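3.2 Listener contact and follow-up

The Plalia station began its evening devotional program in the Utier valley with a single presenter and a borrowed transmitter. By January it was on the air for 15 hours a week, and the phone line stayed open for an hour after each broadcast. We obtained the call sheets for the whole period, 625 in all, and set aside those that recorded only a wrong number or a request for the schedule. That left 600 for coding.

Of these, 339 included a request for prayer. Callers asked most often on behalf of a relative – a son working abroad, a mother in the hospital – and less often for themselves. Fonseca and Radu coded the sheets separately and settled differences by discussion. Requests for a Bible or printed lessons were coded under a second heading, even when the caller also asked for prayer.

Follow-up was uneven. Presenters returned calls when they had time, and the two congregations at Vutach visited callers who lived within walking distance. Cordeiro, who trained the phone workers, told us that many callers wanted to speak to the same person again and would hang up if someone else answered. We did not code for this.

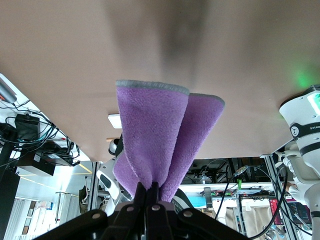

Figure 2. Purple towel held in a gripper.

3.3 Limits of the call sheets

The sheets were filled in by hand during the call, and some give only a first name and a village. Repeat callers could not always be matched, so the totals refer to calls and should not be read as numbers of listeners.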